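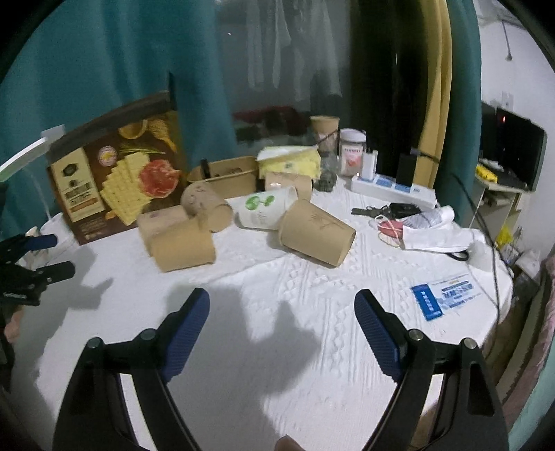
3.2 Front pictures and what people think is in the box

Second half of the survey. Same stores as before (Prostgate and Kuvura), same shelf sections, dry goods only. We wanted to know if the food printed next to the main product - the cheese, the meat, the fruit on top - changes what shoppers expect to find when they open the package. Packaging people call this a serving suggestion. Most of our shoppers had never heard the term.

Total forms handed out, 2315. Returned and readable, 952. The rest were blank, half done, or had the store name missing, and we dropped all of those without trying to rescue any. The Kuvura forms were worse than the Prostgate ones on this point, probably the small print on the tear-off part. A reprint was done in August but the old stock kept turning up.

Each shopper was handed one package and asked three things: what is inside, what else would you need to buy to make it look like the front, and how many people would it feed. No time limit. They could turn the package over if they thought of it. Few did.

Crackers gave the clearest result, so most of this section is on crackers. A typical front has the product fanned out next to something else, as on the brown box in Figure 4, where the yellow square crackers are shown with a slice of red cured meat. Nearly everyone said "crackers" for the first question. Fine. But 204 of the shoppers also wrote down a flavor that matched the side food, so meat flavor, cheese flavor, and so on, when the list of ingredients had nothing of the kind. This was more common with plain colored boxes then with busy ones. We had guessed the opposite.

Cereal went the other way. Shoppers are used to seeing milk and berries on a cereal box and they ignore both. Soup mix somewhere in between. Rice too few to say anything.

The feeding question was a mess. "Two" and "a family" and "depends" all came back in large numbers, and we ended up coding only whether the answer was higher or lower than the portions printed on the side panel. Higher, mostly. For crackers with meat or cheese on the front, higher by a good margin. It looks as if the shopper counts the side food as part of the meal even after writing, one line up, that they would have to buy it separately. See Table 6 for the split by store.

Two problems with all this. First, the packages were held in the hand, in good light, with somebody waiting for an answer, and shopping is not like that. Ugwu is the only chain that let us repeat the test at the shelf, and only for a morning, which gave 112 more forms. Same direction, weaker. Second, we did not ask whether the shopper had bought the product before. Should have. A regular buyer knows what is in the box and the picture hardly matters to them, so the flavor mistake is likely bigger among new buyers than our totals suggest.

The Skilteter label set (Section 3.3) was built partly to get past the second problem, using made-up brands that no shopper could of tried. Coding rules for the open answers are in Appendix B.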